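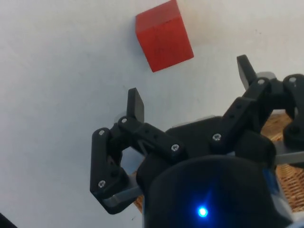 Households wanted for a tidying trial. We are looking for homes with young children, and with wooden blocks all over the floor, to test a claim we don't much believe. The claim is that if you give a child an open basket and leave it where they play, the blocks will end up in it. You have probably read this on the side of a box, or been told it by a relative whose children have left home. It may be right. So far we have seen plenty of catalogue pages and very little in the way of records kept in real houses on ordinary evenings. A red wooden cube on a plain white surface is easy to find and easy to pick up, and even the faint grain on the front of it shows. Put the same cube on a patterned rug under a radiator at bath time and we suspect the results are different. We would like to find out, and we need people who will write down what happened even when what happened was nothing.

Who we are

Plirkanwood is a small outfit that tests things for the home, mainly storage and mainly the dull sort. Marin Vlachou runs the trials and will read your diary. Jeferson Medeiros brings the sets round and collects them again. We have both been through a good many storage products that were going to change how people live, and most of them ended up holding batteries and string.

Who is paying

You should know this before you read further. The trial is paid for by Notex, who sell baskets. They would clearly be pleased if baskets came out well. We agreed to do it on condition that we write the questions, we keep the diaries, and the report goes to every household that took part on the same morning it goes to them. That is in the contract and you can ask to see the page. If you still think it smells a bit, fair enough. A few of our best past participants thought the same and wrote very good diaries.

What the trial involves

You will be lent a set of wooden blocks and a basket. Half the homes start with the one called Marine, which is long and low, and half start with the one called Bae, which is tall and narrow at the neck. We did not choose the names. Partway through, Jeferson swaps them over. Everybody also has a stretch with no basket at all, just the blocks and whatever you would normally do with them. Notex were not keen on that part. It stays in, as without it we would only learn which basket is better and never whether either of them is any use.
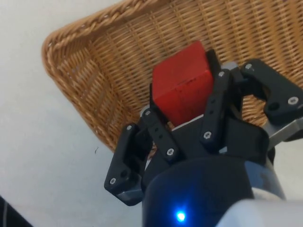
Each evening, at the point when you would usually want the floor clear, you ask once. You can ask in your own words. Then you leave it for a while, and afterwards you write down who put the blocks away, whether they went in the basket or somewhere else, and whether anybody had to be asked again. If you did it yourself after bedtime, please say so. We think this is the true answer in most homes and it never turns up in the surveys, where children all seem to tidy beautifully.

There is a short page for the rest: whether the basket got used for something else, whether it was tipped out again straight after, whether it got sat in, worn or stood on. The page has a box for anything we have not thought of. In our last trial that box was the only part worth reading.

How long and how much

The trial runs for five weeks, starting in March. We have room for 18 households. The diary should take about 20 minutes a week if you do it as you go along, and a good deal longer if you try to remember it all at the end, which we can usually spot.

We pay a flat fee when the diary comes back. It is the same fee whether you liked the baskets or couldn't stand them, and whether your child tidied every night or never. Missed evenings don't reduce it, provided you mark them as missed. The amount will be in the letter we send you, along with the date for payment, and you do not have to decide until you have read it.

You don't keep the baskets. We know that sounds mean. In earlier trials people who got to keep the thing were noticeably kinder about it.
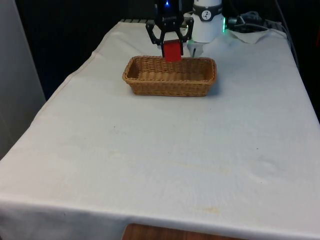 Red block at the rim of a wicker basket on the white cloth.

Who we would like to hear from

Homes with at least one child between 2 and school age, who plays with blocks often enough for tidying them to be an actual problem. We'd like flats as well as houses, and small rooms as well as big ones. Please don't be put off if your place is untidy. Very tidy homes are less use to us, as the blocks would have gone away whatever we lent you.

Childminders may apply. So may grandparents who have the children for most of the week. If your child lives between two homes, one home can take part on its own.

We would especially like people who doubt the whole idea. We'd also like a few who are sure it works, and who will be honest with us if it doesn't. What we can't use is anybody who sells storage, writes about storage for money, or has an account where they show off their shelves. No offence meant, but we have had those diaries and they read like adverts.

Who should probably not apply

If you have a dog that chews baskets, leave it this time. If you are moving house before the trial ends, the same. If your child still puts everything in their mouth, please wait as well. The blocks are a decent size, but we would sooner not argue about it.

What we are asking, in plain terms

Does the basket change who does the tidying? Our guess is that it doesn't change much, and that for the first few evenings it will look as though it does. New things get used. A cardboard box would probably do as well for a while. What interests us is the later stretch, when the basket has become part of the furniture and has acquired a sock.

Does the shape matter? Notex think the low one is easier, as a child can see in. That seems reasonable. It may also be easier to empty, which in our experience is the half of the job children prefer.

Does it matter where it stands? We have a feeling this matters more than anything about the basket itself, and that a basket moved to the corner to look nice might as well be in the loft. So we'll ask you to put it wherever you like and tell us each time it moves.

We may be wrong on all of this. If we are, the report will say so on the first page, and Notex can print it on the box.

Photographs and privacy

We don't want pictures of your children. We don't want pictures of your house either, unless you wish to show us where the basket stands, in which case please clear the family out of the way first. Diaries are kept under a household code and only Marin has the list of names. Notex will not get your address. After the report is done you can have your diary back or have it shredded.

You can stop whenever you like without giving a reason. Tell Jeferson and he will come for the set. If blocks have gone missing by then, don't worry and don't buy replacements. Just put in the diary that they are missing. Some of ours are probably behind sofas to this day.

How to apply

Write to Marin Vlachou at Plirkanwood, by post or through the contact form on our site, and tell us:

the ages of the children who will be using the blocks
what you keep their toys in now, if anything
what the floor looks like at six in the evening
who usually picks things up
whether you think a basket would help, and why

A few lines will do. Spelling doesn't matter and neither does style. Please don't ask the children to draw the basket. People do, and then we feel bad about the ones we can't take.

We choose so as to get a mixture of homes, so being turned down says nothing about you. Everyone who writes will get a reply before the trial starts, and anyone not chosen can still ask for the report. If you have questions about the contract, the fee or the blocks, put them in the same letter and Marin will answer them.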